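Cuaderno del taller, febrero, primera hora de la tarde

Portátil Canesa, segunda semana de pruebas. Ya tengo la placa nueva dentro y arranca a la primera. ¡Qué gusto! Venía convencido de que me iba a pelear con el conector de la batería y ha entrado sin forzar nada.

Lo que quería medir hoy era el consumo en reposo con el panel a media luz. El equipo es de los finos y pesa 945 gramos con la tapa puesta, que para tener teclado completo y dos puertos de los grandes me parece una maravilla. El ventilador es ridículo de pequeño – cabe en la palma de la mano – y aun así casi no se le oye escribiendo o navegando. Con la compilación larga sí se nota, un silbido agudo, nada grave.

Brillo: el panel da 380 nits en el centro. En la esquina inferior derecha baja un poco, se ve a simple vista con fondo blanco si uno lo busca. Repetir con la sonda bien calibrada, la de hoy llevaba el fieltro despegado y no me fío del todo.

Disco: cambiado el original por el Lacson. Clonado sin errores. Al copiar una carpeta de fotos enorme arranca fortísimo y luego se desploma cuando se le llena la caché, cosa que ya nos pasó con el otro Lacson. Para uso normal ni se entera uno. El tornillo del disco es distinto de los demás, más corto; lo he dejado en la bandejita imantada con una cinta amarilla. Por favor, no mezclarlo.

Bisagra: sigue siendo lo que más me gusta de esta máquina. Se abre con un dedo y no cabecea al teclear. El modelo anterior bailaba una barbaridad. La hoja técnica de la bisagra Drornimen pide revisarla a los 2000 ciclos, así que ahí pararemos a mirar holguras y a comprobar que el cable de la pantalla no roza. He puesto un poco de cinta de tela en la curva del cable por si acaso. Si alguien desmonta la tapa antes, que le haga una foto a cómo queda ese trozo.

Suspensión: dos fallos de tres intentos con el firmware viejo, al despertar se quedaba la pantalla negra y el teclado encendido. Con el nuevo, ninguno de momento. Me lo llevo a casa esta noche cerrado y en la mochila, a ver cómo amanece la batería. Estoy con muchas ganas de que salga bien, porque era lo único que me frenaba para recomendarlo. 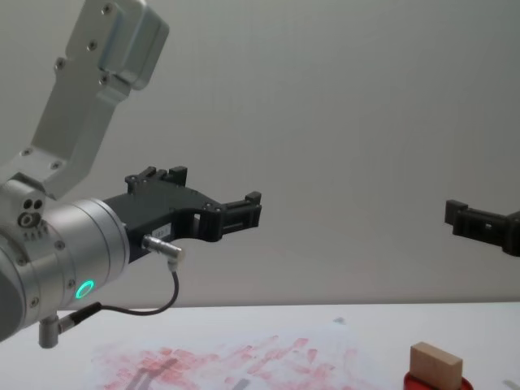 El brazo, a la altura de la muñeca.

Cargador: el Prarik de viaje lo alimenta bien con carga ligera. Compilando y cargando a la vez el porcentaje sube muy despacio, unos 15 puntos en lo que tardé en comer y volver. Con el cargador grande no hay problema. Probar también con el cable corto, que me da que el largo pierde algo.

Pendiente:
– repetir brillo con la otra sonda
– anotar temperatura del teclado en la zona de la W, que se calienta
– pedir almohadillas térmicas, quedan dos
– mirar si el micrófono mete ruido con el ventilador en marcha
– el puerto izquierdo va más duro que el derecho, comparar con la otra unidad

Dejo el Canesa viejo en la estantería de arriba, sin batería.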